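Simulated arm on a pedestal keeps clipping the dresser – move the base or fix the planner?

Nazanin Azimi
Hi all, I'm building a tidy-up sim at home before I spend any more bench time at the Norkville shop. It's a Franka arm on a box pedestal, parked in front of a bedroom dresser, and it's supposed to pick small stuff off the dresser top and put it down somewhere else on the same top. The pencil goes fine! The cigar is the trouble – on most runs the elbow swings low and brushes the front edge on the way over, and the planner either gives up or takes some enormous detour past the lamp pole. I gave it 100 tries overnight with the planning timeout at 5 seconds and got a pile of failures I can't make sense of. Do I raise the pedestal, slide it back, or is this a planner setting? I'd like to keep the furniture where it is, because I want it to match my real room later on.

Fiorella Lo Presti
Raise the pedestal. I had the same thing with a shelf and a taller box cured it.

Hala Helmy
I'd look at the collision shapes before moving anything. If your dresser came in as one big convex hull, the drawer handles get swallowed into it and the front grows a few invisible inches, so the arm is dodging wood that isn't there. Turn on the collision view and compare. Same for the lamp: base and pole should be two separate shapes, or you end up with a fat cone sitting right in the corner you need (ask me how I know).

After that, try a different starting pose with the elbow up. I keep mine in a little file called Tonderstead, after the street I lived on, and load it before every pick. Raising the pedestal can help too, but go up a bit at a time, and check that the gripper can still reach down to the wood at the far end. My own layout, before I touched the shapes:
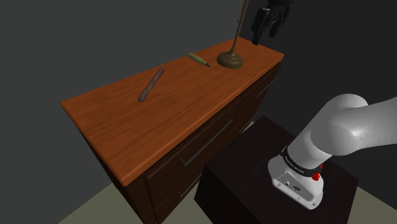
Asmaa Samir wrote that the elbow-up pose did more for her than the new shapes, and that she'd try it first as it only takes a minute to change back.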